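# Kaffeepause für Tagungsgäste: Tipps aus der Küche
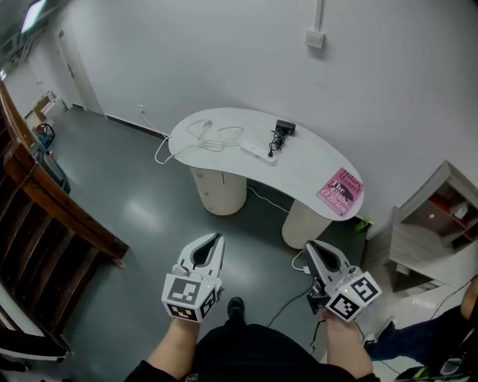
Wer eine Kaffeepause für eine Tagung ausrichtet, plant am besten vom Ende her: Wann müssen die Gäste wieder sitzen? Bei einer Pause von 30 Minuten bleibt für das Anstehen wenig Zeit, und der Aufbau entscheidet, ob alle etwas bekommen. Kaffee und Wasser gehören auf getrennte Tische. Ein nierenförmiger weißer Tisch mitten im Raum lässt sich von allen Seiten erreichen und eignet sich gut für Wasser und Säfte, der Kaffee kommt an die Wand in die Nähe der Steckdose. Auf glänzendem grauem Boden sieht man Kaffeetropfen schlecht, also gleich nach dem Aufbau einmal schräg gegen das Licht schauen und aufwischen.

## Kaffee

Für 14 Personen rechnen wir zwei Pumpkannen zu je 2 Litern, dazu eine kleine Kanne koffeinfrei. Vormittags wird mehr getrunken als nachmittags.

- Kannen vor dem Befüllen fünf Minuten mit kochendem Wasser vorwärmen.
- Gemahlenen Kaffee am Vorabend abwiegen und in Schraubgläser füllen, pro Kanne ein Glas.
- Erst 20 Minuten vor der Pause brühen. Nach gut einer Stunde in der Kanne schmeckt er bitter.
- Koffeinfreien Kaffee mit einem farbigen Band am Griff kennzeichnen. Papierschilder weichen auf.

Milch stellen wir in kleinen Kännchen hin und füllen öfter nach. Hafermilch flockt in sehr heißem Kaffee manchmal aus; die Barista-Sorten sind weniger empfindlich.

## Tee

Ein Wasserkocher reicht für kleine Gruppen. Ab etwa 20 Gästen lohnt sich ein Heißwasserspender. Vor dem ersten Einsatz im August haben wir unseren entkalkt, seither alle zwei Monate: Zitronensäure in kaltem Wasser auflösen, einfüllen, 30 Minuten stehen lassen, zweimal nachspülen. Nicht aufheizen, sonst setzt sich Calciumcitrat ab.

Für die Teebeutel ein Schälchen neben jede Kanne stellen. Fehlt es, landen sie auf den Untertassen und später im Ausguss.

## Gebäck

Sofia Tavares backt für das Haus in Wundau und schneidet Blechkuchen grundsätzlich kalt, mit einem langen Messer, das sie nach jedem Schnitt abwischt. Stücke von vier mal vier Zentimetern kann man ohne Gabel essen. Puderzucker lässt sie weg, dunkle Sakkos danken es ihr.

Croissants vom Vortag bei 160 Grad vier Minuten aufbacken, vorher mit wenig Wasser bepinseln. Obst erst kurz vor der Pause schneiden, Äpfel in Wasser mit einem Spritzer Zitrone legen und auf einem Tuch abtropfen lassen.

## Geschirr

Zum Zählen und Tragen stapeln wir Untertassen höchstens zu zehnt. Tassen kommen mit dem Henkel nach rechts auf den Tisch. Kaffeeränder in hellen Tassen gehen mit Natron und einem feuchten Tuch weg, hartnäckige über Nacht mit einem halben Spülmaschinentab in heißem Wasser. Danach gründlich spülen.

Rotwein- und Kaffeeflecken auf Tischdecken sofort mit kaltem Wasser ausdrücken, nicht reiben. Leinen darf bei 60 Grad in die Maschine, Mischgewebe bei 40. Die Decken leicht feucht bügeln und über eine Stange hängen, dann gibt es am nächsten Tag keine Knickfalten.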